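**Call for participants: gripper wear and dropped-object study**
Dovance, Irham site

In June one of our two-arm table rigs let go of a bowl it had already lifted. It landed on the floor short of the person resetting the table, and there were no injuries. The control software had reported a firm grip the whole time. When we went back through the logs we found 167 slips in the same stretch of work, nearly all of them too small for the operator to have stopped for.

We think the finger coverings are the main cause. They wear, they split, and once they split the grip on a smooth rim changes from one attempt to the next. We want to find out how early a person can spot this, and what they do when they spot it. For that we need people who have never worked with our equipment.

**What the work looks like**

The rigs handle ordinary kitchen things: bowls, plates, spoons, jars. You will sit at a screen and follow the task through the wrist cameras, which look out past the fingers at whatever is in reach. You will have a stop button and a short form.

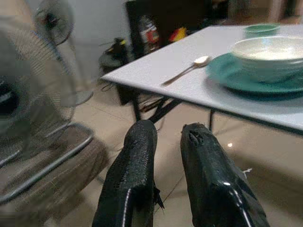

You will not be told beforehand which sets of fingers are new and which are worn. Some runs will go well from start to finish. In others the fault will be there from the first minute, and we would like to know when you first felt something was off, even if you can't say what it was. A hunch is worth writing down. Please don't read up on grippers before you come.

Each session lasts 60 minutes. You will be asked to come for 2 sessions, with at least one night between them. The first is mostly watching. In the second you will also take the controls for part of the time, with one of our operators beside you.

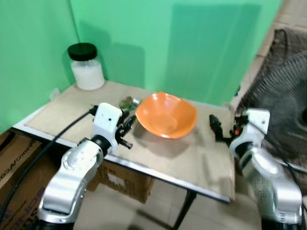
*Both arms over the table, with the orange bowl between them.*

**Safety**

The June drop was a failure on our side and we have changed the set-up because of it:

- Nobody stands within reach of the arms while they are powered. Resets are done with the arms parked and locked.
- Only plastic and metal items are used in participant sessions. Glass and china are kept for runs without visitors.
- The stop button on your desk cuts both arms. You may press it at any time and you won't be asked to justify it. Runs stopped by a participant count as complete for payment.
- Fingers are checked by hand before every session and the state of the covering is written down. Worn sets are used only where the session plan calls for them.

The stop button does not make the fingers open. If an arm is holding something when you press it, it will stay as it is until the operator has dealt with it. Stay in your seat until they say they have finished. 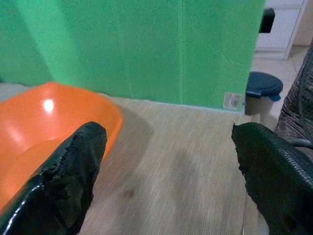 *Wrist camera view, fingers apart, with the bowl to the left.*

**Who we are looking for**

Anyone aged 18 or over who can look at a screen for an hour with one short break. Glasses are fine. You should be comfortable reading English, as the form is in English only. We would like a mix of ages and jobs, and we are short of people who cook or wash up for a living — they tend to notice a bad grip sooner than we do.

We can't take you if you have worked for Dovance or for Sepp, who supply our grippers, or if you have used the Stitunent control software in another job. We are also sorry to say that the desk is up one flight of stairs and there is no lift. If that rules you out but you would still like to take part, write to us anyway. We are trying to set up a ground-floor desk for later sessions.

**What you will be asked to judge**

The form is one page. It asks where the fingers touched the object, whether you would have carried on, and how sure you were. The hardest cases are usually the ones where a rim is pinched between the fingers, as a small change in the covering can matter more there than it does with a jar or a can.
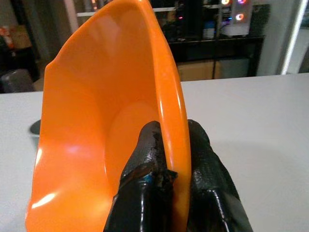 We record the camera views, your button presses and your form. We don't record your face or voice. Your form is stored under a number, and you can ask us to delete it up to a month after your second session.

**Payment and travel**

You will be paid for each session when it ends, including any that we have to cut short because of a fault. Bus and train fares are refunded if you bring the ticket. There is parking behind the building, but it fills up by 9 am.

**How to apply**

Write to Dalia Siliņa, who runs the sessions, at the Dovance office in Irham. Give your age, your job and the times of day that suit you. Questions about the June incident or about safety in general should go to Austra Hunt, who will send you the incident report if you ask for it. You are welcome to read it before you decide. It gives no details of the finger sets you would be judging.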